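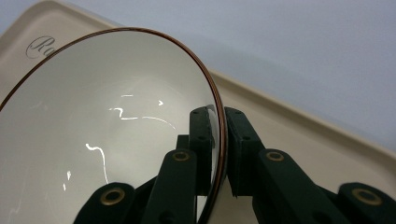
Green gripper closed on the brown-banded rim of the bowl.

Search this site Enter keywords Go

COLLECTION NOTES: TABLEWARE SET, FIRST PASS
Wed 26 February

The tableware task at Drerville has completed its first pass. The set holds 282 accepted demonstrations of one person moving a bowl, a plate and a tray with a pair of hand-held grippers. A further 19 were recorded and rejected. The accepted recordings have been handed to Agnes Lundgren for training, and the Runik policy will be fitted to them during the coming weeks.

The task is short. The operator starts with both grippers open, takes the bowl by its rim, lifts it clear of the tray, sets it down on the plate, and then moves both back to the tray. A demonstration ends when both grippers are open again and have been still for one second. Start positions for the bowl and plate are drawn from a list before each recording. The operator does not choose them. In early trials, when the choice was left open, start positions drifted toward the operator's stronger hand within a single session, and the policy trained on those trials did poorly with anything placed on the other side.

Rim grasps were chosen on purpose. A bowl wall is thin, curved and glazed, and the angle at which the fingers meet it decides most of what follows. If one finger sits inside the wall and the other outside, with the rim running between them, the lift is usually clean. If the fingers come in too high they close on the lip alone and the bowl swings. Operators have been asked to record both approaches from the left and approaches from the right, and to leave small corrections in. A hesitation followed by a better grasp is useful to the policy. A drop is not, and is rejected.

Glaze remains a problem for the close-up views. Overhead light leaves thin bright streaks on the inside of the bowl, and these move with every change of angle. Ivar Öberg ran a short comparison with the lights dimmed. The streaks were weaker, but edges elsewhere in the image suffered and tracking of the gripper pose became less steady. The lights have been put back to the normal level. Training will have to cope with the glare, as it would have to in any kitchen.

The head view is recorded alongside the close-up views. It is used for two things: placing the objects on the board relative to one another, and checking which hand acted first. Both streams are stamped by the same clock. A mismatch of more than one video frame at the start of a recording causes it to be flagged, and flagged recordings are looked at by hand before they are accepted or thrown out. Most of the 19 rejections came from this check. The rest were drops, plus one recording in which the wrong start position had been set.
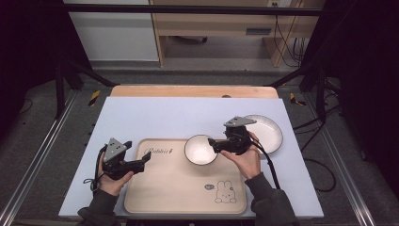 Head view: right gripper at the bowl's rim, left gripper open over the board.

Labeling is kept light. Each recording carries the task name, the start position number, the operator number and a single mark for the moment of first contact. Earlier sets also carried a written line for every step. These took longer to write than the demonstrations took to record, and Agnes found no gain from them on tasks of this length. They will be kept for the longer tasks in the Trình set, where the order of steps varies.

Two points for operators, based on the review of the first pass:

Keep the idle gripper in view of the head camera. In 158 of the accepted recordings the hand not in use rested low enough to leave the view for part of the time. Those recordings have been kept, but the policy has to fill in where that hand was, and it tends to guess badly at the handover.

Do not straighten the tray between recordings unless the list says so. A tray that sits slightly off is part of the variation the set is meant to contain. The same goes for a plate that ends up partly over the edge of the tray. If it is stable, leave it.

The pivot bushings on the linkage arms should be checked at the start of each session. Play in a joint changes the distance between the fingers at a given handle position, and the opening width is one of the recorded values. Ivar has added a short calibration step: close fully, open fully, hold for two seconds, repeat. Sessions without it will not be accepted from now on. Chipped corners on the printed fingers are acceptable as long as the inner faces are flat. Spare fingers can be requested from Ivar.

The target for the full tableware set is around 3000 demonstrations, shared between Drerville and the Jakitz site. Jakitz will use its own bowls and plates, with a different table height, and will begin once its head cameras have been aligned. Start position lists for both sites are generated from the same script with different seeds. No positions should be swapped between sites by hand.

Results from the first fit are expected in April. The evaluation will use the same tray with a bowl that does not appear in the training data, and each start position will be tried five times. Failures will be sorted by stage (approach, closing, lift, placement) and the second pass will be weighted toward whichever stage does worst.

Operators who want to see their own rejected recordings, with the reason given, can ask Agnes for the review sheet.

3 comments 11 shares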